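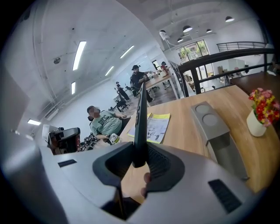 Hand-held gripper at the light wooden table, with the booklet, the grey stand and the flowers set out.

2020-07-20
Working practice for hand-held gripper sessions, upper floor
Entry by B. Whitlock. Read and initialled by F. Ansah.

Purpose of entry. The draft practice note (Pusik, revision 3) was checked against an ordinary working session, clause by clause, before it goes to the Somard group for comment. The numbers below follow the draft. Where the wording is to change, the new wording is given in full so that it can be copied across.

1. Work area. The draft states that "the area shall be clear of persons". This cannot be met on the upper floor, where other staff have desks within a few steps of the table, and it should not be kept in a form that everyone is obliged to ignore. Replace with: "Persons not taking part may remain seated or working nearby. The operator shall be able to extend both arms over the table without reaching across another person." A clearance of 800 mm behind the operator is retained. Fuseini asked whether the clearance is measured from the operator's back or from the table edge. It is to be measured from the operator's back in the working posture, and the clause will say so.

2. Railing. No session is to be set up with the operator's back to the railing. Tools, cubes and loose objects are not to be placed on or hung from the top rail at any time, there being people and equipment on the level below. The draft had this as a recommendation. It becomes a requirement.

3. Consent and faces. Everyone who may come into view is to be told before recording starts, including those who are only passing through to their desks. Faces are to be blurred before any material leaves the Sowah store. A person who objects is to be accommodated by moving the session, and is not to be asked to leave their desk. The draft did not say who does the telling. Proposed: the operator, in person. A sign alone is insufficient.

4. Table objects. The object list is to be written before the session and kept with the record. Everyday items are permitted, and items with printed pages are permitted provided that they are published material and carry no personal or commercial information. Letters, invoices, passes and marked-up drafts are excluded. Open drinks are not to be placed within reach of either gripper. Glassware needs its own line in the object list.

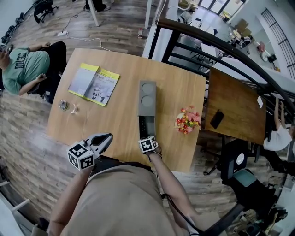 5. Marker cubes. Both cubes are to be inspected before use for lifted edges, scuffs and dirt on the printed faces. A cube with any damaged face is to be replaced as a unit. Patching a single face has been tried on the Greser set and gave poses that drifted by the end of the session. The operator is to avoid long sleeves that can fall across a cube. F.A. would like the draft to specify a cleaning method; dry lint-free cloth only, to be added.

6. Cables. Where a cable runs from a gripper it is to follow the arm and be secured so that it cannot sweep the table top. Power strips and floor cables near the table are to be moved back against a wall, or covered where people walk. The present wording ("cables to be tidy") cannot be checked by anyone and is withdrawn.

7. Duration. Continuous work with a gripper in each hand is limited to 30 minutes, followed by a break away from the table with both grippers set down. The operator may stop sooner without giving a reason, and the record should not mark an early stop as a fault. I would resist any request to lengthen this period in order to reach the target of 2000 episodes. If the target and the limit conflict, the target moves.

8. Finger mounts. The rubber mount is to be checked by hand for seating before each block. Vent slots on the housing are to be kept uncovered by tape or labels. Fuseini notes that newer operators tend to grip well up under the mount, and that the draft is silent on hand position. A sentence and a drawing to be prepared.

9. Records. Each session record is to give operator, table, object list, start and stop, and any departure from this note. Departures are allowed if written down at the time. Departures reconstructed afterwards from memory are to be labelled as such.

Open points
Clause 1: whether a seated person at the same table counts as taking part. My view is that they do, for consent, and do not, for the object list. F.A. disagrees on the second part, as a seated person often brings things with them.
Clause 4: maximum weight for a table object. Left blank until the Somard figures arrive.
Clause 7: length of the break.

Actions
B.W. to issue revision 4 with the above wording and send it to Somard.
F.A. to prepare the hand position drawing and check the spare cubes.
Both to review comments in August.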